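What Is Blood Pressure?
By Lorena Echeverría

Your heart is a muscle about the size of your fist. Every time it squeezes, it pushes blood out into tubes called arteries. The blood presses on the walls of those tubes as it goes by. That push is your blood pressure.

Think of a garden hose. When you turn the tap up, the water pushes harder on the inside of the hose. When you turn it down, the push gets weaker. Your arteries are a bit like the hose, except that they can stretch.

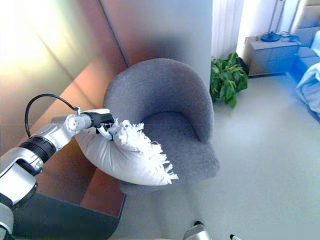 A white fringed pillow at a gray armchair.

How is it measured?

A nurse wraps a wide band called a cuff around your upper arm. The cuff fills with air and feels tight for a few seconds. Then the air comes out slowly. It may feel strange, but it should not hurt much. If it does, tell the nurse.

You will get a better reading if you do these things:

Sit quietly for a few minutes first.
Lean back and put both feet flat on the floor.
Rest your arm on a table, level with your heart.
Don't talk while the cuff is working.
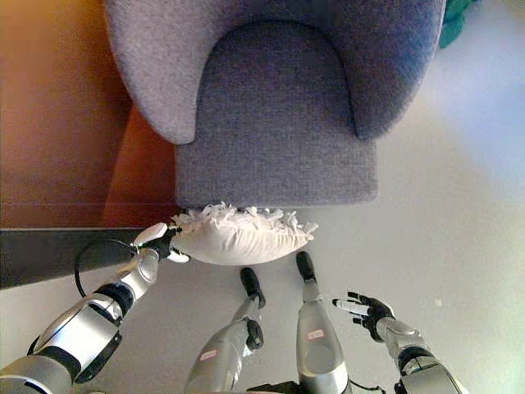

Reading time: 3 minutes

What do the numbers mean?

A reading has two numbers. The top number is the push when your heart squeezes. The bottom number is the push when your heart rests between beats. The bottom number is always the smaller one.

Ritu Upadhyay is a school nurse in Tidcombe. Last November she showed her health club how a cuff works. The club has 13 members, and each of them had a turn. One girl's bottom number was 68. A boy who had just run in from the playground got 80, so he sat down with a book and tried again later.

Does it change?

Yes, all day long. It goes up when you run, laugh hard, or feel scared. It goes down when you sleep. Children usually have lower blood pressure than grown-ups, and a doctor looks at your age and height to decide what is normal for you.

Why do doctors check it?

If blood pressure stays too high for years, the heart has to work harder and the arteries can get stiff. A person with high blood pressure often feels fine, so a cuff is the way to find out. Pressure that is too low can make you dizzy when you stand up.

What helps?

Run, bike, swim, or dance every day. Eat fruit and vegetables. Go easy on salty snacks such as chips. Get plenty of sleep.

Words to know

Artery: a tube that carries blood away from the heart.
Cuff: the band that goes around your arm.
Pulse: the beat you can feel in your wrist or neck.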